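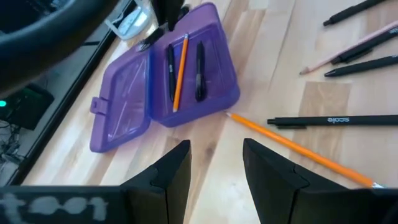
Last changed: October 28, 2023

Day 7 of the trial with the Zurnis kit. Got in early and had the arm powered up before the coffee was done. The rep from Cruickshank wants my notes at the end of the loan period, so I am trying to write something every day even when there isn't much to say.

Pens again. The task is the pencil case: pick up a pen or pencil from the table, put it in the tray, go back for the next one. I like it as a test because everybody knows what it should look like, and because pens are a pain. They are thin and the table is flat, so the fingers have to come down very close to the wood without pressing on it. The pointed tips that ship with the kit are good at this. I was ready to complain about them after the first day because they looked too bulky to get under anything, but the angle on the inside does the job if you come in square to the barrel.

Coming in square is the hard part. The wrist camera has the fingers in view at the bottom of the picture the whole time, which helps me when I drive by hand. I can line up the gap with the pencil and go straight down. The price for that is losing a good part of the lower picture to black plastic or whatever the fingers are made of. The manual doesn't say. The manual doesn't say a lot of things. Section 13 is about calibration and it refers to a drawing that isn't in my copy.

Ran 65 tries today, all by hand control. Black pens were worse than pencils. I think it's the clip. When the clip is on the side where a finger closes, the pen rolls a little and comes up crooked, then it catches on the rim of the tray on the way in. Pencils just come up. I wrote this down for Fiifi Wumbei, who is doing the comparison with the Plollton gripper and will want to know if it's the same over there. My guess is that it will be.

Lid: did not try closing it. The hinge is stiff and I don't want to push against it until I know how the force limit is set. Asked Cruickshank about that by email. No answer yet.

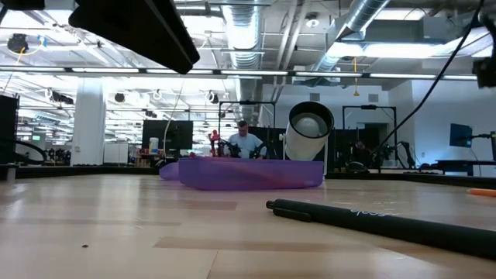 Photo: Fiifi Wumbei

Spent the later part of the day on setup and cables, which I will probably have to put in the report under "time to get going." The kit's cables are long enough for a table about the size of mine and not much more. The connectors are solid. I have no complaints about the connectors.

Software side: the update from Skoltthorpe went in without trouble. It took roughly 112 seconds to come back up and it kept my saved positions. The old version lost them every time. The playback speed slider still jumps when you let go of it, so I type the number in.

Things I want to remember for the review. Good fingertips. Good wrist camera, though I would like it mounted a bit higher. Grip force steps are too coarse at the low end — there is nothing between "drops the pencil" and "dents the pencil," or that's how it feels at the end of the day. Home position is fine. The stop button is where your hand goes anyway.

Would I buy it at list price? Today I'd say yes for the hardware and no for the support plan. Same as yesterday. The support plan would have to include somebody who answers email.

Tomorrow: same task, case turned the other way around, so the lid is on the right. Then the bin if there's time. Need to bring the small hex keys back from home.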